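Rullar Fruit and Counter Set

README, last touched in November

Welcome, and thanks for downloading! Rullar is a set of kitchen demonstrations recorded by hand. People pick up a gripper, do a small chore with it, and the recording becomes something a robot arm can learn from. We had a great time making it and we hope you get some good use out of it.

What you get

1,366 demonstrations, split across 12 kitchens. Each demonstration is one folder with the video from the gripper, the finger opening over time, the estimated path of the gripper through space, and a one-line text label such as "put the lime in the tray" or "move the orange to the left side." Labels were typed by whoever did the demonstration, so spelling and style wander a bit. We fixed typos in the nouns and left the rest alone.

We set aside 186 demonstrations for testing. They come from two kitchens that don't show up in the training part at all, so please keep them out of training if you plan to compare numbers with anyone.

How it was recorded

Everything was done with hand-held grippers, no robot arm in the room. We did try remote control first (that was the older Tosh set, still available on request) and it worked, but people were slow and got tired, and the fruit got squeezed a lot. With the tool in your own hand you feel it when the fingers touch the tray, and new people get comfortable after a handful of tries. It's fun! Several of ours kept going well past the end of their session.

The instructions we gave out were short. Start with the fingers open. Move at the speed you'd use if you were tidying up at home. If you drop something, pick it up and keep going. Don't restart. Dropped-and-recovered runs are marked recovered: yes in the info file, and we'd love to see more people train on them.

Kitchens were left as they were. Bottles, jugs, baskets and cloths stayed on the counter, and trays sat wherever there was room, often pushed into a corner.
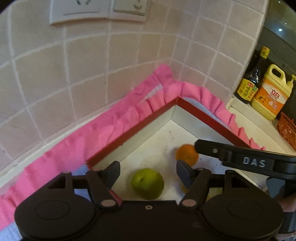

Corners turned out to be the hardest part of the set for our own baseline, Vavix. Fruit near a back wall leaves little space for the second finger, and people handle it in different ways: some come in steeply from above, some roll the fruit out toward the middle and grab it there. Both kinds are in the data and we didn't tag them separately. If you sort them out, send us your list and we'll add it.

Known problems

Motion blur in the faster runs.
The wide lens bends straight lines. Calibration files are in the calib folder, one per gripper.
In kitchen 7 the path estimate drifts when the view is mostly plain wall. Use those runs for video only.
A few labels say "lemon" for a lime.

Getting started

Unpack the archive, run the Skesta loader on the top folder, and it will build an index the first time. The small sample has 500 short clips and is the best place to begin if you just want to look around.

Next up: two-handed chores, and more trays with high sides.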